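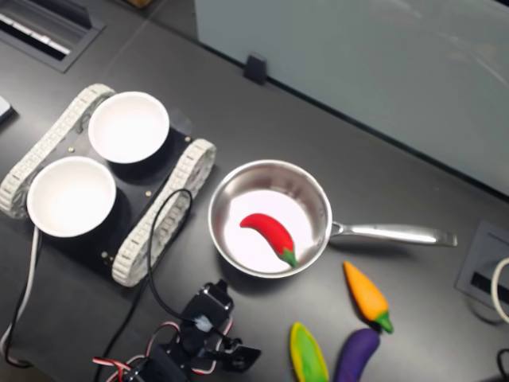 Fig. 2. Saucepan and two white bowls on a dark tabletop.

Section 2: Setting out, first wash and first use

Welcome to your Altus kitchen set, and thank you for finding room for it. We know that most people have cooked in a saucepan before and eaten out of a bowl before, and if you are itching to get the soup on you could skip to step 9 with our blessing. But the first hour with a new pan does make a difference to how it looks a year later, so do put the kettle on and read through these few pages if you can spare the time.

The set number is 1398. You will find it on the paper sleeve that came around the box, and it helps us enormously if you have it to hand when you ring.

Before you begin

You will need a clear stretch of worktop or table, a soft cloth, a clean tea towel, ordinary washing-up liquid and a sink of warm water. A folded towel or a good thick trivet should be waiting by the hob too.

CAUTION: Keep the plastic bags and ties away from small children and pets, and put them in the bin straight away.

Choosing the table

Any firm, level table will do. A dark matt top is lovely under stainless steel and white, and it is what we have at home, but it does show every crumb and every faint scuff, so go gently when you are sliding things about. If yours has a slight texture to it, wipe it with a damp cloth wrung out well and follow with a dry one. Polish sprays leave a greasy bloom on a matt surface that is a nuisance to get off again.

Unpacking and washing

1. Lay the tea towel on the table and lift the pieces out on to it one at a time. The pan is packed at the bottom, under the card divider.

2. Look over each bowl with your fingertips as well as your eyes, going right round the rim. It should feel smooth all the way. If you come across a chip or a sharp spot, set the bowl aside and don't eat from it (see Missing and damaged pieces, below).

3. Peel any labels off slowly. Should a bit of glue stay behind, rub it with a drop of cooking oil on a piece of kitchen paper, leave it for a few minutes while you get on with something else, and wash it off.

4. Wash everything by hand in warm, soapy water. Please do this even if you intend to use the dishwasher for ever after.

5. Rinse twice. The second rinse feels fussy, we know, but a new pan can hold on to a trace of polishing dust from the factory.

6. Dry the pan at once with the tea towel, inside first and then out, finishing with the rim. The bowls can be left to drain.

Note: Hard water leaves pale spots on bright steel. They are harmless. A teaspoon of white vinegar in a little warm water, swirled about and rinsed away, will shift them nicely.

The first heating

7. Half fill the pan with cold water and bring it to a gentle simmer on a ring no wider than the base. Let it tick over for five minutes.

8. Turn off the heat, let the pan cool where it is, then pour the water away and dry the pan as before. You are ready to cook.

CAUTION: Never leave the pan empty over a lit ring. Stainless steel that has been boiled dry will turn blue or straw-coloured, and though the pan can still be used, the colour is very hard to get out.

CAUTION: Do not put a hot pan straight on to the table, however sturdy the table seems. Use the trivet.

Cooking day to day

9. Start on a low to medium heat. People who are used to thin pans nearly always have the ring too high to begin with, and then wonder why the porridge has caught.

10. Add salt once the water is already boiling, and stir it in. Salt that sits on the bottom in cold water can leave tiny white pits in the steel, and those are there for good.

11. Use wooden or silicone spoons where you can. A metal spoon won't ruin anything, but it will scratch, and a whisk is worse.

12. Take the pan off the heat before you serve, and bring the bowls to the pan if you can manage it. There is far less to mop up afterwards!

If something does catch, don't reach for the wire wool. Fill the pan with warm water, add a spoonful of Resow soaking powder (there is a small sachet in the box, tucked behind the guarantee card) and leave it overnight. Oisín Kavanagh in our test kitchen once left a scorched rice pudding soaking from Thursday night until Saturday lunchtime, and it slid out in one piece. Overnight is usually plenty.

Using the bowls

Both bowls are the same pattern, so it doesn't matter which goes where. We like to stand them side by side near the pan while we cook, one for what has been chopped and one for peelings, and then wash them and put them on the table for supper.

13. Leave a little space below the rim when you fill them, especially with anything hot.

14. Tomato, turmeric and beetroot can all leave a tinge on white if they are left to sit. Rinse soon after eating. A paste of bicarbonate of soda and water, rubbed on with a soft cloth, lifts most stains.

15. Please keep the bowls off the hob and out of the oven and grill.

Putting everything away

Let each piece dry thoroughly first. The bowls may be stacked one inside the other with a sheet of kitchen paper between them, and they can live inside the pan if your cupboard is short of space, provided they sit there easily and you haven't had to push. Heavier things should not be piled on top.

Missing and damaged pieces

Everything in the set can be bought singly. The replacement bowl is part 2402, and the full list of parts is on page 69. If a piece reached you chipped or dented, keep the packing and write to Conall Ní Mhurchú, Customer Care, Horgan Housewares, Brilbridge, giving the set number and saying which piece it is. There is no need to send the damaged piece back unless we ask for it. Replacements go out by ordinary post and can be slow in May, when the warehouse does its stocktaking.

For dishwasher settings and for cleaning the outside of the pan, turn to Section 3.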